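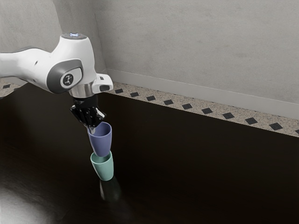 Streaming rights and short horror anthologies: project report, October 2020

Our question was simple. When a streaming service buys a small anthology film, does it get watched in order, or do people skip to one segment? We used Drerent, the campus streaming site, which let us see play logs for one title, Padelton, a horror anthology with 10 shorts. Film students made it, very uneven, some of it great. The shorts share a kind of stacking idea, each one ends on an object the next one picks up, and the viewer has to want the second to care about the first.

Data. Logs from January, 3,000 plays total. Dropped anything under 30 seconds. Also sent a survey, 195 replies, mostly from the dorms so not a great sample. Should have asked what device people used. Didnt.

Results. Most people start at short one and quit during short three. Short three is the slow one, the subtitles are also out of sync there, so we can't tell which problem is the real one. The group that skipped around mostly went to the last short, the one with the elevator, which had a clip shared in the film club newsletter. Survey people said they "watched the whole thing" a lot more than the logs say they did. Expected that.

Comparison title was supposed to be Grasano, same length, one single story. Permission came late so we only have partial logs for it. From what we have, people quit earlier but those who stay finish it. Not putting a chart in for this, too thin.

Method note: we tried treating shorts as nodes and jumps as links and giving each one an Erdős style number, distance from short one. Looked nice, told us nothing, cut from the final version. Code is still in the folder.

Problems. Rewatches count as new plays. Autoplay was switched on halfway through the month and we only found out after. The two halfs should really be run separately, still to do before the final hand-in.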